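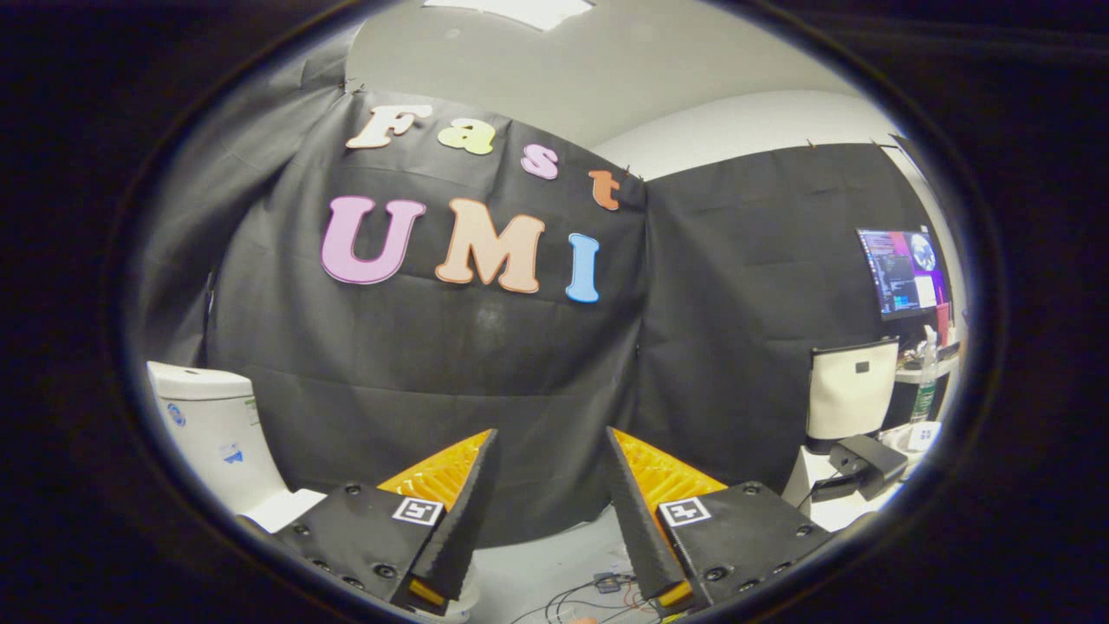
How do I get creases out of a black fabric backdrop that's already up?

Asked in Home & Hobby > Fabric and Hanging Things

We have a big black cloth clipped up across the back wall with foam letters pinned to it, "Fast" going downhill on the top line and "UMI" in larger capitals underneath. I like the letters. I like the slope. What I don't like is that the cloth looks as though it spent the winter in a carrier bag, which it did.

There are soft folds running down it, which I can live with, and a few creases going across, which I can't. Do I have to unpin the lot and start again? Pinning took me most of an evening and I have the thumbs to prove it. It's polyester, I think. The label went years ago. We need it presentable by the end of August.

Fillwood23

2 answers

Gus Montoya (231 answers)

Leave it up. Borrow a handheld garment steamer and work from the top down, pulling gently on the bottom hem with your free hand. Keep the head moving and try a corner first, as some polyesters go shiny and then you own a shiny backdrop.

Stay well clear of the foam. Craft foam curls if it gets hot, so if a crease runs behind a letter, take that one letter off and put it back after. A bit of masking tape on the cloth marks where it goes. Do this before steaming and not, as I did, while trying to remember.

For the vertical folds, move the clips further apart so the top edge is pulled straight. Then weight the hem. I slid a length of curtain chain into mine and most of the folds dropped out overnight.

Marked helpful by the asker

Tumidar

just iron it? or get velvet, doesnt crease as much. mine was in the sale

Comment from Fillwood23: Iron it on the wall, Tumidar? I'll be trying the steamer. My sister has one she has never taken out of the box.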